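Cliltis Work Table, Light Grey: Six Weeks of Kitchen Use

We bought the Cliltis table because our old pine one had reached the stage where no amount of sanding would get the beet stains out. I wanted a flat, plain surface for prepping fruit and rolling dough, and I wanted it wide enough that two people could work at it without bumping elbows. The Cliltis cost $418 delivered, with the legs packed separately. The closest competitor I looked at, the Prokden, was $724 for a similar size, and it had a drawer I didn't need.

Assembly first. The legs bolt into metal inserts on the underside, and the top is heavy. My neighbor Domenica Egger held one end while I got the first two bolts started, and I would not try it alone. The supplied wrench is short and hurts your palm after a while. I switched to my own. All the holes lined up, and the leveling feet turn easily by hand. Our floor slopes toward the back door, so the feet got used more than I expected.

The instructions are drawings only. They're fine until the step with the cross brace, where the brace is shown from below and it's easy to put it on backwards. I did. If the two small holes face outward, you have it wrong.

The surface is the reason to buy this table. It's matte and smooth, with no pattern at all, and the grey is a light one with a little warmth in it. On the website it looked colder, almost blue. Dough comes off cleanly with a bench scraper and a small amount of flour. Flour itself is hard to see on it, so I go over the top twice with a damp cloth when I'm done. Fruit is easy to spot, which matters more than it sounds when you're hulling berries for jam and one rolls away from the bowl.

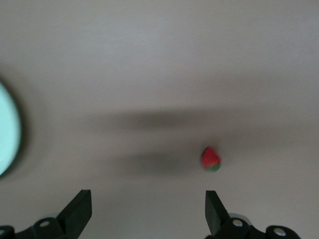 Dakbridge, November

A strawberry is what I used for the stain test. Eskil Eide, who sold me the table at Hauser, told me the finish would handle berries and tomato but that I should be careful with turmeric. I crushed one berry on the top and left the juice for 8 hours. It wiped up with warm water and a drop of dish soap. A second berry, left overnight, needed a little baking soda paste and some patience, but it came off too. Beet juice behaved the same way.

Turmeric did stain. I put a pinch in oil, waited an hour, and got a yellow ring that is still faintly there. It's near the wall end and I don't notice it much. Anyone who makes a lot of curry should use a board, and that goes for nearly any pale work surface I've owned.

Heat I can't say much about. The care sheet gives 200 degrees Fahrenheit as the limit, so I use a trivet for everything off the stove and haven't tested it further. A mug of coffee leaves nothing behind.

Scratches are harder to judge after six weeks. I don't cut directly on it. There is one short mark where I dragged a stoneware crock across, and it shows when the light comes in low from the side. In ordinary light I have to go looking for it. The matte finish also means there's very little glare from the window, and shadows fall soft on it, so my eyes are less tired after a long session with a paring knife.

Two complaints. The front edge is squarer than I'd like, and leaning on it for any length of time leaves a line across your forearms. The Prokden has a rounded edge and I'd have liked that here. The other thing is the height. It's set for somebody taller than me – the leveling feet only go up, so there's no way to lower it. I stand on a mat when I knead.

Delivery was on the day they said, and the packaging was all cardboard. One corner of the box was crushed but the top inside was fine. Hauser takes returns only if the legs have never been bolted on, so measure your kitchen and check the height before you open the hardware bag.

I'd buy it again for fruit and pastry work at this price. For a table that has to take hot pans every night, I'd look at something in stone or steel.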